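3.2 Materials and work surface

Textile items were handled on a gray surface with a fine, speckled texture, set against a patterned wall panel. The covering was chosen from the Skandell range for its low pile, so that a cloth dragged across it would keep its folds. Two classes of item were used: blue cloths and plain white pieces. Cloths were dropped from a height of 400 mm and left as they fell - no smoothing was allowed before the first fold. The order of items followed the Annan list, and each layout was repeated 3 times (Baysal, in preparation). 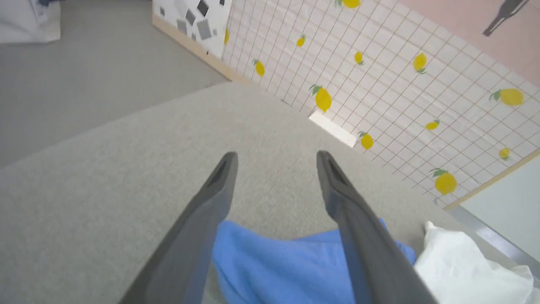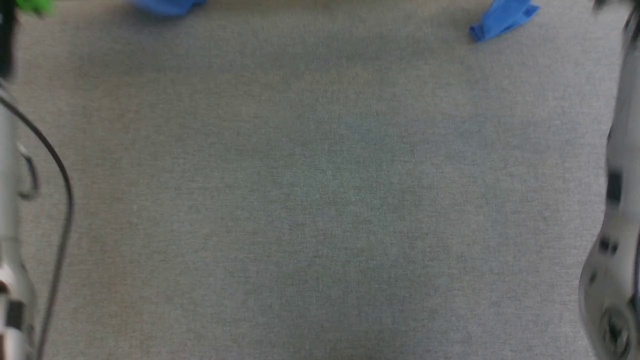
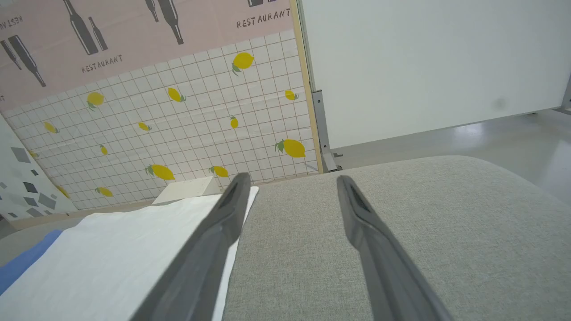
Figure 4. Blue textile items on or beside the gray surface. First view: crumpled blue cloth next to a white one. Second view: two pieces near the top edge of the gray area. Third view: strip of blue fabric showing from beneath a white sheet.

Partial covering of one item by another, as in the third view of Figure 4, was recorded as a separate state. Crumpled items were labeled by color only, as fold lines were too irregular to give a reliable outline. The full set holds 3,815 labeled states, of which 200 were set aside for checking by a second reader.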